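# Student team: gripper closes in the right place in the morning and beside the slider knob in the afternoon

**Glenys Tapsell**

Hello to all. I am helping with an after-school robotics club and we prepare for the Paredes Cup, which is a regional competition in January. The students are between 14 and 17 years old. English is my second language, so please ask if something is not clear.

The task in our category is a panel with controls. The arm must move a slider knob to a given number, press the buttons in the order which the judges read out, and flip two toggle switches to On. The panel may be placed on the table at any angle, within limits given in the rules. The team has 8 minutes for everything, including one restart.

We have a small arm with a two-finger gripper. The students designed the fingers themselves and made them narrow at the tips, so that they can hold the slider knob and also press one button without touching the next one. The camera is on the wrist. The program is written in Python by two of the older students. It looks for the four colored buttons, calculates from them how the panel is turned, and then moves to the slider.

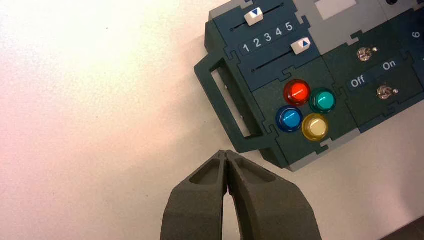 Can the team use the same calibration file for the whole day?

Only if the camera and the fingers have not been moved or removed, and even then it is wise to check it at one known point before each run.

I write this because it was the first thing the Ivden team told us when we met them, and I want to say that we already do it. We check with a small cross drawn on paper. The check is good in the morning and good in the afternoon. The buttons are also found well at both times. But when the gripper goes down to the slider, in the afternoon it closes beside the knob, always to the same side. The distance is perhaps half of the knob. In the morning it takes the knob nearly every time.

What we have tried until now:

- New calibration after lunch. No change.
- Slower movement. The students reduced the speed by half and the error stayed.
- Other fingers, from the older set. The same error, and these fingers are too wide for the buttons.
- Restarting the program between the runs. It seemed to help one time, and then not again.

Our practice room has large windows on one side and the lamps are old. I thought of the light, but the students say that if the light were the problem, then the buttons would not be found. I don't know enough to argue with them. We have more than 4,000 images saved from the practice runs, with the time written in the file name, if this is of use.

What would you check next? I would prefer an answer that the students can test themselves, because the rules say the adults may not write the code.

---

**Prallance_Workshop**

Your students are half right. The buttons being found doesn't mean they are found in the correct place.

I coached a team on a very similar panel task two seasons ago. We also used the colored buttons as the reference. A shiny round cap has a bright spot on it, and when the light comes from the side the bright spot moves. If your code takes the center of all pixels that have the right color, the very bright pixels fall out, they are almost white, and the center moves away from the window. The program still reports a button, with good confidence, only it is a little bit wrong.

A little bit wrong on one button gives you a small error in the angle. Then you use this angle to reach the slider, which is on another part of the panel. The farther you go from the buttons, the bigger the mistake becomes. Your paper cross doesn't show it, as it has no shiny surface and you don't calculate an angle from it.

A test the students can do in one session:

1. Fix the panel to the table with tape so that it can't move.
2. Put the arm in one position and leave it there.
3. Save the four button centers every few minutes, from the morning until the time when it goes wrong.
4. Draw the positions on a graph.

If the points walk slowly in one direction, you have found it. You could also do a first version tonight from the saved images, if there are some where the arm stands in the same start position and the panel was not moved.

For the repair there are several ways. The cheapest is a curtain, but you will not have your curtain at the competition. We changed the code to fit a circle to the dark ring around each button and forgot about the color for the position. Color was used only to know which button is which. It took our students two weeks, with a lot of complaining.

One more thing – switch off the automatic exposure and the automatic white balance on the camera, if the driver allows it. Let the students write down the values they choose, on paper, and tape it on the laptop.

---

**clanent**

check the screws on the camera mount. ours was loose the whole of last year and we blamed the software

also warm motors, cheap servos drift when they are warm. let it run for 20 min in the morning and see if it misses then also

---

**Ivden Robotics Parents**

I agree with most of what Prallance_Workshop wrote, but I would do the test of clanent first, because it costs nothing. Run the arm without pause in the morning. If it starts to miss while the light is still the same, then it's the arm and you can leave the vision code in peace.

I would also ask why the arm goes to the slider with only one look. Our students had the same plan in the beginning. It was later changed to two looks. The first is from high, with the whole panel visible, and gives only a rough position. Then the gripper moves near to the slider, stops, and takes a second picture in which it searches only for the knob itself. The correction is small and is made in the sideways direction before going down. It costs a few seconds for each slider. With the time limit you have this should be acceptable, but please let them measure it.

Be careful with the fingers in the second picture. When they are almost closed, they can cover the thing you are looking for. Our team opens them before the second look and tells the program to ignore the part of the image where the fingers always are. This mask has to be made again each time the fingers are changed, and we forgot it at our first competition and lost the round.

For the saved images, don't give all of them to the students at once. Take 500 from the mornings and 500 from the afternoons and compare the button positions from the same start pose. It is enough to see a difference, and they can finish it on one Saturday.

---

**Glenys Tapsell**

Thank you to everybody. We did the warm motor test first. The arm ran the full morning session and took the knob as usual until the end, so I think we can leave the motors. The camera screws were tight, but one of the students put a drop of glue on them anyway.

After this they made the graph from the saved pictures. They found 134 images with the same start position and the panel on its tape marks. The red button and the blue one move slowly to one side after lunch, the other two much less. The student who had said it can't be the light made the graph himself and printed it for the wall.

Now they have divided the work. Two are trying the circle on the dark ring, and one is writing the second look near the slider. The automatic exposure is off. The white balance we could not switch off, the driver gives an error message when we try. If someone knows a way on Linux to do this, please write it below and I will pass it to them on Tuesday.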